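Kako Hand-Held Gripper Pair
Nallholm › Data Capture › Kako

A left and a right gripper for recording two-handed tasks without a robot on site. The operator holds one in each hand. Marker patterns on the white housings give the position of each gripper, and the jaw opening is logged alongside.

Housing: white cube, printed markers
Fingers: gray, dark inner pads
Sold as: pair
Spare pads: pack of 4

Used in the Clevine study of table tasks, where a policy was trained on 292 demonstrations recorded with Kako pairs. Adding a head view helped most on tasks with clear glass – almost no change was seen on the other objects.

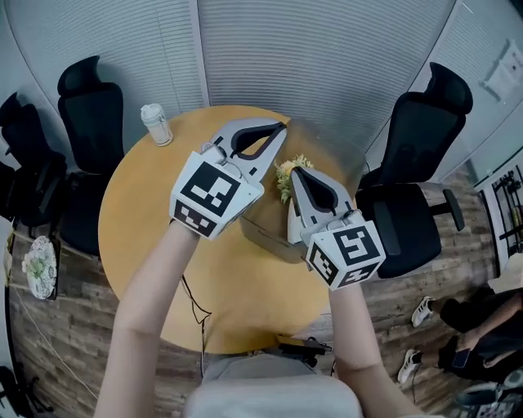

Farina Notes, Vol. 4, No. 6
Flower task at a round table, head view. The full method is in the June issue.

Request a quote
Back to Data Capture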